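Wanted: one part-time returns clerk, patient with plugs

Skeritz Electrical, back office and counter
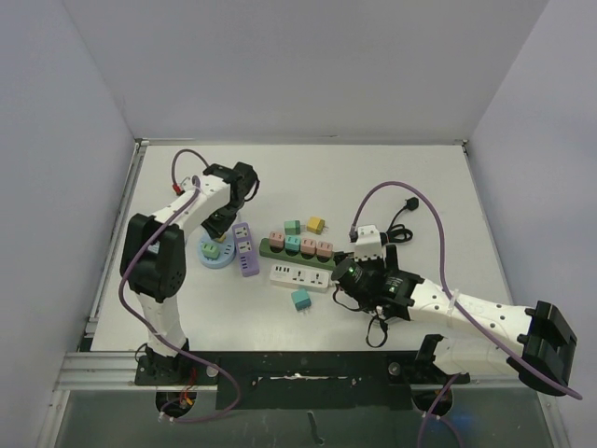

Power strips and plug adapters, in more colors than strictly necessary.

Skeritz sells extension cords, adapters and the small parts people remember they need at closing time. A fair share of them come back. We are looking for someone to take them in, hear the story that comes with each one, and write down the short version.

The job is 11 hours a week, split over 3 afternoons. You will work the returns counter, match receipts to purchases, and answer emails from customers who bought the wrong plug for a vacation they are already on. Last August we handled 386 returns, and a good number of them were for things we have never sold.

You should write a clear, polite sentence, even to someone who hasn't. You should be able to lift a full stock box and stay civil on the phone while doing it. Retail experience is nice. Knowing about electricity is optional, as the testing is done by Brayan Correa, who would like it to stay that way.

We offer a regular schedule, a staff discount, paid training and a chair that Sheyla Restrepo has fixed twice. Parking is a matter of luck – the bus stops outside.

To apply, send a resume and a note of no more than 200 words to Yesenia Yupanqui at the Skeritz office by 18th September. Please tell us which afternoons you can work. "Flexible" is not an afternoon.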